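# What Ends Up on the Table: Stray Electronics in a Shared Workroom

Marisol Baptiste, 10/7/19

My project started because I could never find anything in the Trestbridge workroom. We have one white table that everybody drops stuff on, and small black gadgets are the worst of it. They all look alike when they're switched off!
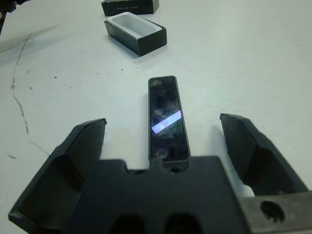
So for the summer part of the course (I started in July) I picked a pretty humble question: if you give small electronics a proper home, will people put them back? My advisor liked it more than I thought she would, and I got $44 for supplies, so off I went.

## The table

The tabletop is matte white, with light scuffs on it and little dark specks that seem to come back the minute you wipe them off. I tried to work out where the specks come from and gave up, but my best guess is the filing bench by the door. They matter for this project because a glass-faced device lying flat on grit is going to get scratched sooner or later, especially if people slide it over to make room for a laptop (I do this too, so no judgment).

The other thing is fingerprints. A slim device with a glossy face picks up smudges right away, and on dark glass you get those faint round marks that look like somebody tapped it all over. I asked people if they ever cleaned theirs and mostly got a shrug. One person said "on my jeans," which I wrote down as a yes.

## What I built

I made 2 trays. The first was a Lodeck drawer insert that I cut down and lined with felt from the Pruitt craft store. It looked really nice! It was also too deep, and anything slim lay down at the bottom where you couldn't see it, so it was almost as bad as the pile.

The second one is low and open, with a lip along the front so things don't slide out. I used the leftover felt, and I ran out before the last corner, so that corner is an old T-shirt. Each slot has a paper label in front of it. I wanted the labels on the devices too, but stickers on glass are awful to get off and my lab partner talked me out of it.

The deep tray went on the shelf and the low one went on the table, at the end closest to the outlets.

## How it went

Better than I hoped at the outlet end, and not great at the other. People who were charging something used the low tray without being told. People working at the far end just set things down next to their elbow like always. I moved the tray to the middle for a while, and then it got used as a place for pens. I moved it back.

The deep tray collected cables. I didn't plan that, but the cables had been driving me crazy as well, so I relabeled it "CABLES" and I'm counting it.

I also put out a microfiber cloth, clipped to the low tray with a binder clip. It disappeared, came back, and disappeared again. The replacement is tied on with string.

## Problems

My log is messy. I meant to check the table at the same time every afternoon, but my Stomlow shift got moved and I ended up checking whenever I could, so I wouldn't lean too hard on my notes from the second half. I also told everybody what I was doing on day one, and I'm pretty sure some of them were being tidy to be nice to me.

If I did it over I'd put a tray at each end from the start and skip the deep one. I'd buy more felt, too. The low tray is staying on the table through the spring, and anyone who wants the cutting plan can have it, it's in the blue folder on the shelf next to the cables.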